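How to Wash and Dry Glass Test Tubes at Home or in a Small Classroom

By Kaede Maruyama
February
Last updated: Wednesday, 4:10 p.m.
12 shares | 3 comments

I teach a small chemistry club for children, and I wash all our glass by myself. In the first year I made many mistakes. I broke tubes in the sink, I left soap inside, and once I put wet tubes back in the rack so the wood became dark and smelled bad. This page is the method I use now. It is for ordinary glass tubes which had only mild things in them, such as salt water, sugar, vinegar or food color. If your tubes had something dangerous, please follow the rules of your laboratory and do not use my kitchen method.

What you need

A test tube brush with soft hair also on the tip
Dish soap without perfume
Two plastic bowls, one for washing and one for rinsing
A folded towel for the bottom of the sink
Distilled water for the last rinse
A drying rack with pegs, or a tall jar with a cloth inside
Your wooden rack, clean and dry

Step 1. Empty and rinse right away

Do this on the same day. Food color and sugar are easy to remove when they are fresh and very annoying the next morning. Pour out the liquid, fill each tube with lukewarm water, and pour again. If you can't wash immediately, leave the tubes lying in a bowl of water so that nothing dries on the wall.

Step 2. Check the rims

Before the brush, look at every rim in good light. Turn the tube slowly. A small chip can cut your finger, and a thin crack will grow when the glass becomes warm. I put damaged tubes into a thick cardboard box marked "broken glass."

Step 3. Wash with the brush

Put the towel in the sink. Mix 4 drops of soap in the washing bowl. Hold the tube near the bottom, so you can feel where the brush ends, and move the brush in gently while turning. Do not push hard. The metal wire in the tip of an old brush can go through the bottom of the tube, and this is how I lost most of mine. My brush is from Rokska and it is good, but I replace it when the hair on the tip is flat.

For a white ring from hard water, fill the tube with vinegar and wait 5 minutes, then brush again.

Step 4. Rinse more than you think

Rinse three times with tap water and one time with distilled water. Clean glass lets the water run down in one smooth sheet. If the water stays in small drops on the wall, there is still some grease or soap, so please go back to Step 3.

Step 5. Dry with the mouth down

Put the tubes upside down on the pegs and leave them overnight. If you use a jar, the cloth in the bottom protects the rims. Don't dry the inside with paper, it leaves small fibers. My friend Thịnh Lưu uses a hair dryer on the cool setting when he is in a hurry, and this works also.

Step 6. Take care of the wooden rack

Wipe the rack with a damp cloth, then with a dry one. Never soak it. The round recesses in the lower rail collect old drops, so clean them with a cotton swab. Let it dry flat on the table, away from the heater. If the wood feels rough, sand it very lightly and wipe the dust.

Step 7. Put the tubes back

Hold each tube in its upper part and let it down slowly until the bottom sits in the recess. Don't drop it through the hole. Start from one end of the rack and go to the other, then your sleeve does not catch the tubes which are already standing. 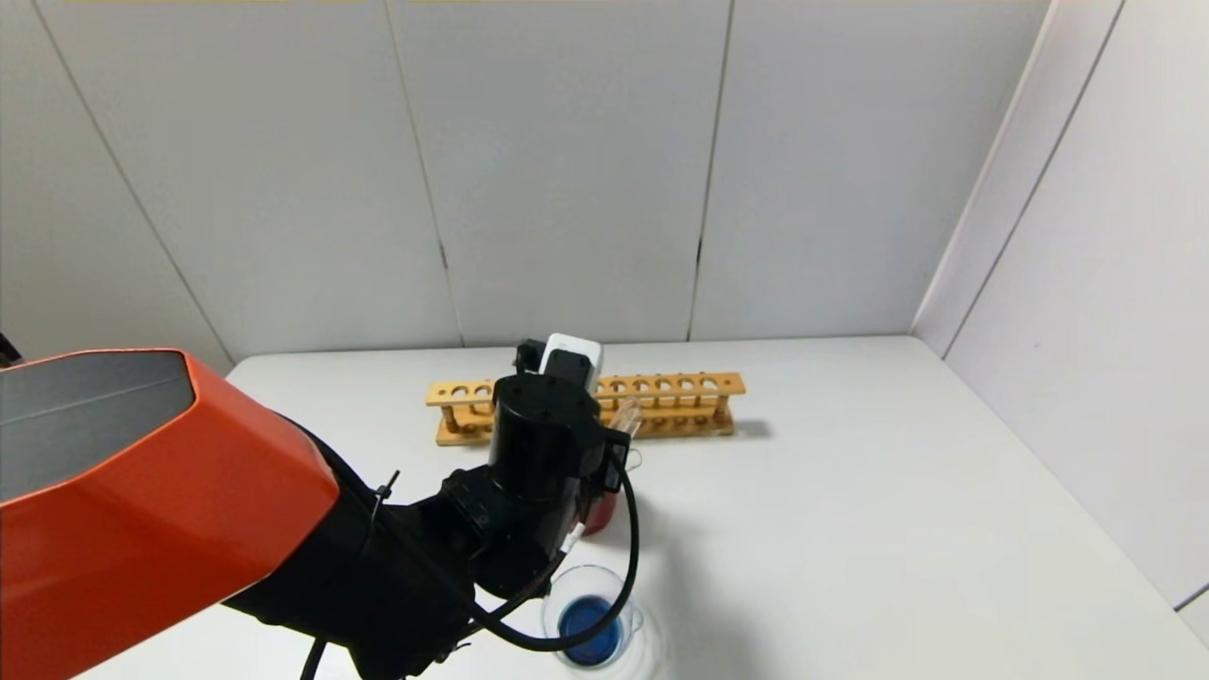

Can I keep the tubes in the wooden rack while they are still a little wet?

It is better to wait until they are fully dry. Water runs down the outside and stays in the recess under the tube, and after some weeks the wood can get dark spots. If you need the space on the pegs, lay the wet tubes on a towel for the night.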